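Jarkik two-arm tabletop set, data card

Release 2, 2019-03-03
Maintained at the Clullport bench. Questions go to the issue tracker, not to the mailing list.

Summary

Jarkik is a set of 792 teleoperated episodes recorded on a two-arm tabletop station. It was collected to train and check imitation policies for tasks in which both grippers work on or near the same object. Each episode holds the joint positions of both arms, the commanded positions, the gripper openings, and video from the fixed workspace camera. Release 1 was recorded at the same station in August and is replaced in full by this one. Do not mix the two. The joint order changed.

Station

Both arms are mounted at the front of the table and reach toward the back wall. The work surface is off-white, with plain gray walls on three sides. The walls keep people walking past out of the video and cut down on changes in the background. Cables run along the outside of the arms and are visible in most episodes. They were left that way, and a policy trained on this set will have seen them move.

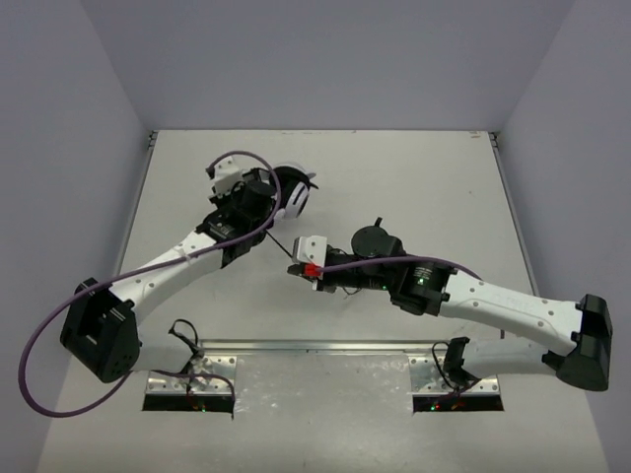

Fig. 1. Fixed camera view of the station, with both arms over the table and the left gripper next to a black-and-white object resembling headphones.

The camera was not moved within a session. Between sessions its position may differ by a few pixels, so crop with a margin.

Collection

Operators drove the arms with a pair of leader arms at 50 Hz. An episode starts when the operator presses the foot switch and ends when it is pressed again. Objects were placed by hand before each start, with no fixed template. Operators were told to vary the angle of the object and to avoid starting from the same spot twice in a row.

Pauses were not trimmed. If you need shorter episodes, the script trim_idle.py drops stretches in which no joint moves by more than the threshold you set. We used Fraser, our in-house logger, for time stamps. Its clock is shared by the arms and the camera.

Layout

episodes/ one folder per episode, numbered from 0000
episodes/NNNN/state.csv measured joints and gripper openings
episodes/NNNN/command.csv commanded joints and gripper openings
episodes/NNNN/top.mp4 fixed camera video
episodes/NNNN/meta.json task name, outcome, session number
splits/ 3 text files: train, val, test

The left arm comes first in every row, then the right. Angles are in radians. Gripper opening is scaled from 0 (closed) to 1 (open).

Labels

The outcome field is "success", "fail" or "unclear". It was entered by the operator right after the episode and checked once by a second person against the video. Where the two disagreed, the label is "unclear". Failed episodes are kept in the train split. Filter on outcome if your method assumes clean demonstrations.

Known problems

Thin dark items are hard to pick out in the video when they lie across a gripper. The glossy area at the front of the station gives bright reflections, which can upset simple background subtraction. Depth was not recorded. A few command files have one row more than the matching state file; drop the last row.

Use

Free for research use under the Jernanlow data terms, see TERMS.txt. The splits are made by session, so reshuffling single episodes will leak near-identical setups into the test split. Report the release number with any result.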